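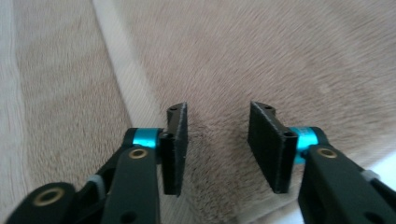
Can a machine fold my towels yet?
Asked by Felista Nzioka, 12/14/23

I run two guest rooms and I'm so tired of laundry! My sister swears you can buy a folding robot now - true? I'd pay real money for one.

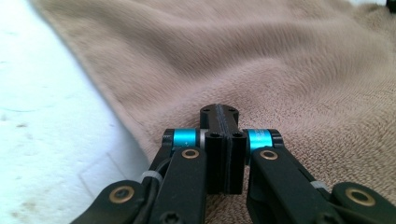

Fleece is the worst, by the way, it never stays square for me. So would a machine cope, or am I dreaming?

2 answers

Josphat Shirima
Dreaming, sorry. I've watched a ton of demos and a towel laid out flat is doable, slowly. One dumped in a heap is much harder - it has to find a corner first. I'd ask again in July.

Njoroge Mussa
no. get a folding board, mine took about 2 minutes to learn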